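Home | Forums | Rigs & Cells | Maintenance | Search
4 min read

Right gripper drifts after pad change

latora_gil: Changed the finger pads on our handheld pair in February. Left one is fine. Right one now closes a hair short, and the replay puts the fingertips 4 mm off. Recalibrated twice. It has contempt for me.

devden_aubert: Did you reseat the marker when you had the finger off? Ours creeps if you lean on the plate while doing the screws.

latora_gil: Marker never came off. I did lean on things. I lean on everything.

seoah_a: Then the marker moved. Reprint it, stick it down, recalibrate once, stop leaning.

harang: Disagree. If the marker had moved, the whole pose would be off, and he says it closes short. Pad is too thick. Measure both.

seoah_a: He also says 4 mm off. That's a lot of pad.

pyo_g: Could be both. We did 889 takes with a proud pad before somebody thought to get out the calipers. Kept 85 of them.

latora_gil: I would like it to be one thing, please.

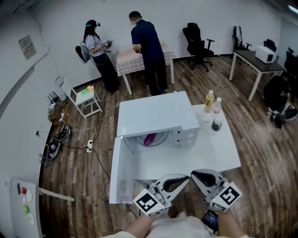
devden_aubert: Pad thickness is easy to check on the bench, so do that first. Close both grippers on the same block and compare the readings. For the marker, hold the pair up side by side with the square faces toward you, like these two in front of the open microwave, and look for one sitting crooked on its plate. Then tug the phone mount under the right one – a loose mount will fake either fault.

harang: Fine, but calipers first.

latora_gil: Right pad is almost 8 mm, left is nowhere near. Different batch, same bag. Ordering again.

seoah_a: I'd still reprint the marker.

Filed under: Grippers, Calibration, Worn Parts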